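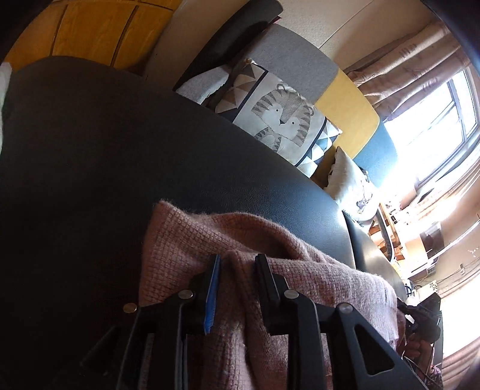 Hand-held gripper budget for the Dradis textile work, next quarter. We are pricing the next batch and I need a sanity check before the request goes in. Puretti quotes $145 per unit, Dresetti wants $56 more per unit for the same stroke and a stiffer linkage. Plan is 11 units in service plus spares. Typical load is soft goods on furniture, like the pink knit gathered between the fingertips on the black leather, so payload barely matters. Pad grip and joint play do. Which of the two would you buy, and what do you set aside for consumables?

dradis_bench

Reply from flatpack_load
Puretti. Knit weighs next to nothing and a stiffer linkage buys you nothing on a throw or a sweater. Put the difference into pads. I would order 15 units total, so you have four on the shelf.

Reply from hingepin
Disagree on the linkage. Stiffness is about repeatability at the tips, and payload has little to do with it. Once the pivots loosen, the two jaws stop closing square and thin fabric slips out one side. Ask both vendors if the pivots can be replaced individually or only as a finger assembly. That changes the spares line more than the unit price does.
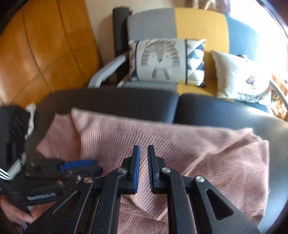
dradis_bench | Original poster | September 28, 2022
Both vendors sell pivots as part of the finger assembly only. Noted for the spares line. On pads: the blue ones have a fine texture along their length, and I expect knit to shed lint into it. Neither quote lists a pad life. There is black dust-catching surface to wipe down too, the body picks up specks. I also need to budget in pairs where an operator works with one in each hand, so an odd number like 11 leaves a single left over.

Reply from flatpack_load
Then make it 12 in service and three spare. Same 15 on the order.

Reply from hingepin
Three spares is thin if a worn pivot means a whole finger. I would hold finger assemblies as a separate line and keep complete units out of the spares count. Left and right are separate part numbers at Krishnan, where we buy ours — check that before you order a box of one side.

Reply from flatpack_load
Separate line, fine. Still not paying $56 a unit for stiffness. At 15 units that is $840, and it covers a lot of pads.

Reply from dradis_bench
Going with 15 from Puretti, with pads and finger assemblies itemized. I will ask Dresetti for one loaner in October and measure joint play on both with a dial indicator. If the gap is large I will reopen the split.

Reply from hingepin
Measure at the tips, with the jaws half closed. Play at full open tells you very little.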